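Kondura Eyecare Help Desk
Ticket: Lens case leaks and lenses feel dry in the morning
Product: Kondura flat lens case, green and clear caps
Bought from: Gillau online store
Status: Closed — replacement sent

Customer, first message
I got this case in August with a new pair of lenses. The left well, the one with the green cap, is low on solution when I open it in the morning. The clear side is fine. It has happened 3 times now. I do everything at the dressing table in my bedroom and the case stays flat there overnight. Photos of my setup attached.

Support
Thank you for the photos. Please tell us how full you fill each well, how long the lenses soak, and whether the table is level.

Customer
I fill to the line on both sides. Lenses soak for 8 hours, sometimes more. I put a level on the table and it's fine.

Attachments (3)

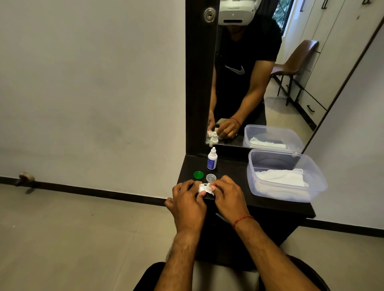
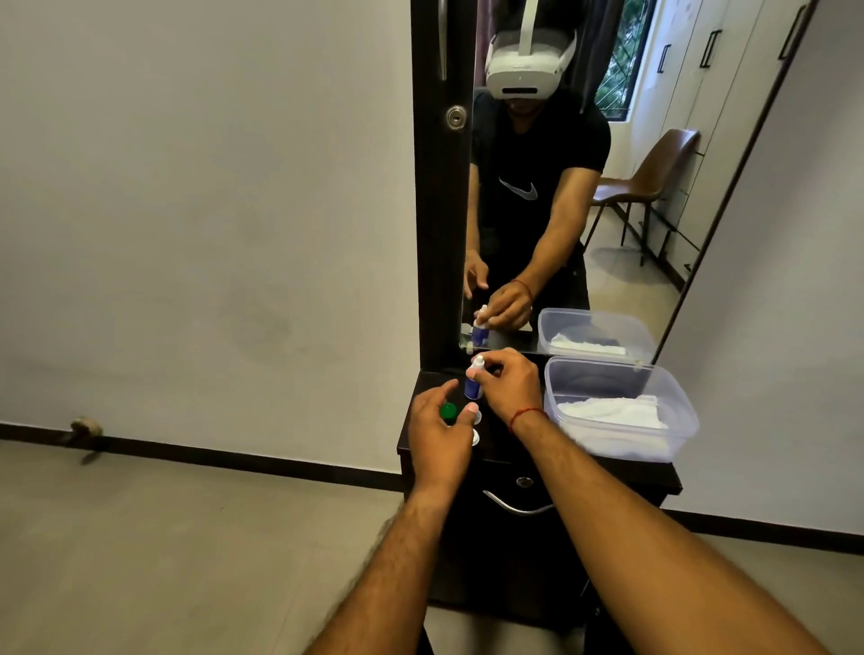
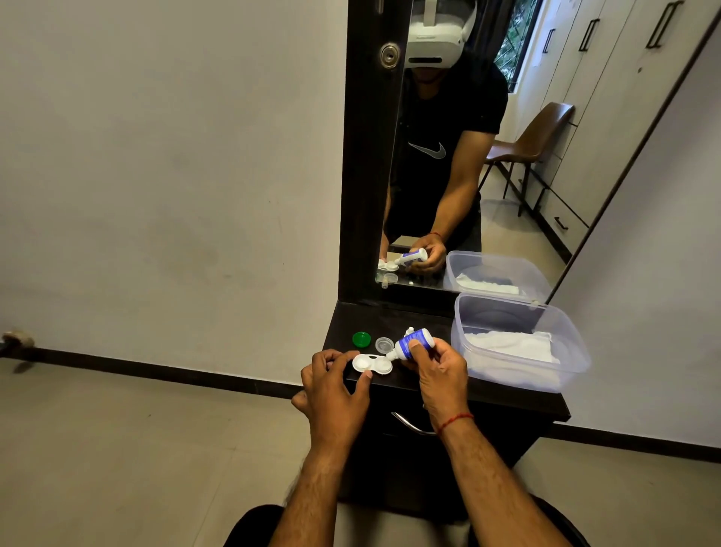

Support
Please try the following over the next 2 nights:
Rinse both caps with fresh solution and wipe the threads with a clean, lint-free cloth.
Fill both wells with plain solution, no lenses.
Close the green cap until it stops, then set the case on a dry paper towel.
On the second night, swap the caps if they fit both sides.
Don't use tap water at any point.

Customer, update
First night: damp ring on the towel under the left well. Clear side dry.
Second night: swapped the caps. They fit either way. The ring was under the right well this time, so it follows the green cap. I looked at it under a lamp and there is a hairline crack on the inside, near the top of the thread — very hard to see unless you tilt it.

Support
That matches what you describe. Please stop using the case and throw out any solution left in it. Caps are not sold separately, so we are sending a full case from our Urkham warehouse. You don't need to return the old one.

Customer
New case arrived. Ran the towel test again with both wells full, no ring on either side. OK to close.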